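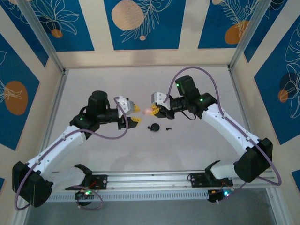
On 30 May 2018, Poul Kjærgaard wrote:
> The handover section of the Zitier draft gives one success rate for
> the whole transfer. I would split it. A policy that finds the part but
> lets go too early has a different problem from one that never closes
> on it. Also, which views does the policy get? Table 2 says "all
> cameras" and section 4 says wrist only.

Section 4 is wrong. The policy gets both wrist views and the fixed view. The wrist-only run is the ablation, and I will label it that way in the next revision.

On the split: I went back through the logs and scored approach, double grasp and release separately. Out of 367 evaluation transfers, 41 failed. Most of the failures are at release, where the giving gripper opens before the receiving one has settled. The training set is unchanged at 1,908 demonstrations.

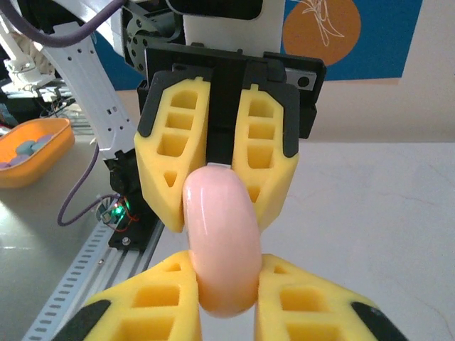
Fig. 1. Double grasp on the curved pink part, wrist view.

We label double grasp from the first step at which both grippers report contact until either command crosses the open threshold. The policy predicts 8 steps per query. With chunks that long, a release can already be queued when contact changes. Grímsdóttir suggested cutting the chunk short on any contact change. I have it running on the Pusurau branch, but the numbers are not ready to post.

The fixed view matters mainly during approach, when the wrist cameras may not yet have the other gripper well placed.

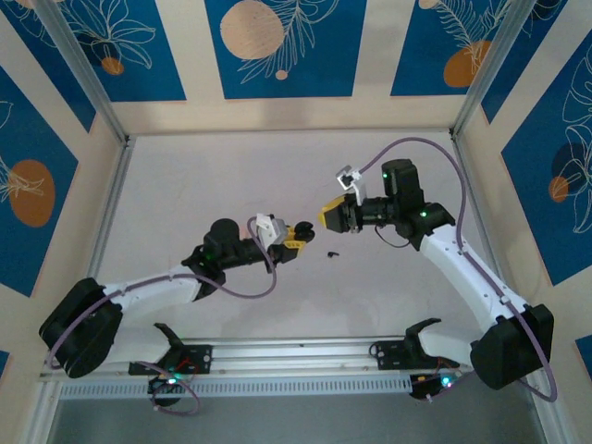 Fig. 2. Grippers facing each other across the gap, fixed view.

Per-phase table to follow in July with the revised draft. If anyone has a contact threshold that holds up on soft fingers, please send it to the list. Ours was tuned by hand on one pair and I do not trust it on a second.

Previous message | Next message | Thread | Date | Author

Print this message
E-mail this message

Recent on this list:
Flatus 2: time stamps drift between wrist cameras
Chunk length and late release
Zitier draft, comments on section 3
Re: scoring partial handovers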